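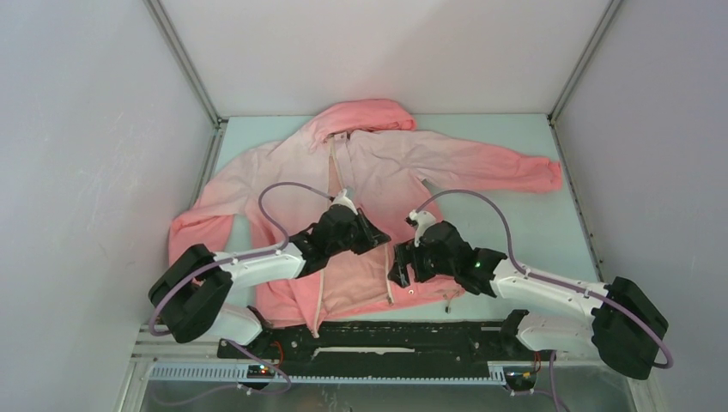
Flero zip hoodie, pink, spread out on a light blue table.

Print this page | E-mail to a friend

Flero Zip Hoodie in Pink

The Flero is the hooded sweatshirt from Noonan which our customers order again most often, and the pink is the color they ask us about first. It is not one flat pink. Across the shoulders and the upper chest the color is pale, and it becomes a deeper salmon toward the rim of the hood, the sleeves and the lower part of the body. Each piece is dyed after sewing, so the place where the light pink changes into the dark one is a little different from hoodie to hoodie. We can not choose a particular shade for you from the stock, but we are glad to exchange if yours is not what you expected.

The zipper is white and goes down the center of the front. It has a small metal pull. The hood closes with a thin drawstring, and the cuffs are ribbed. For many years the Flero was sold only as a pullover, and the zipper version came to our shop in June.

Fabric and weight

The fabric is a cotton sweatshirt cloth of 300 grams per square meter, brushed on the inside. It is a middle weight. You can wear it under a jacket in winter without feeling too thick in the arms, and on a cool summer evening it is enough alone. A hoodie in size M weighs around 600 grams when it is dry. Please consider this if you send it as a gift by mail, as with the wrapping it will go over the limit of the smallest parcel.

Sizes

The cut is straight and quite generous. If you are between two sizes, we advise to take the smaller one. The number after each size is the full chest measure of the garment, closed, in centimeters.

XS 92
S 99
M 106
L 113

There is no XL in pink for the moment. It exists in gray and in dark green.

To compare with a hoodie you already own, spread it on a table with the zipper closed, smooth the cloth with your hand and measure straight from one armpit to the other. Then multiply by two. Do not pull the cloth while you measure, it gives easily two or three centimeters too much.

The sleeves are on the long side. Several customers have written that they turn the cuff once, and this looks fine with the rib.

Washing

Wash the hoodie at 30 degrees, inside out, with the zipper closed. The first two washes should be done separately or with other pink and red clothes. After this the color is stable. Tie the two ends of the drawstring in a loose bow before it goes into the machine, otherwise one end can slip into the hood and it takes patience to bring it out again.

Do not use the dryer. Dry it flat, with the sleeves out to the sides, and turn it over when the upper side is dry. The hood needs the longest time, it is two layers. Ironing is possible on medium heat from the wrong side, but keep away from the zipper. Small wrinkles on the body usually go away by wearing.

Folding

For the shelf we fold it in this way. Put it on its back with the zipper closed. Bring each sleeve across the chest, then fold the two sides to the middle. Put the hood down over the chest, and at the end fold the bottom up to the neck. Folded so, the zipper pull stays inside and does not scratch the things which are lying on top. In our shop in Drarkstead we keep the hoodies folded and not on hangers, because the weight of the hood makes the shoulders longer with time.

Delivery and exchange

Orders are sent from our store room in Indstead within two working days. You can also collect the parcel at the shop in Drarkstead without cost, please select this at the payment step. For exchange, the hoodie must be not washed and not worn outside. Put the order slip in the parcel and write on it the size or color you wish. If the new size is not in stock, we return the money in the same way you have paid.

A replacement drawstring in pink can be ordered by e-mail. We do not replace zippers ourselves, but any tailor can do this work.

Page updated 17 December 2025

Share (14) | Comments (3)
Print this page | E-mail to a friend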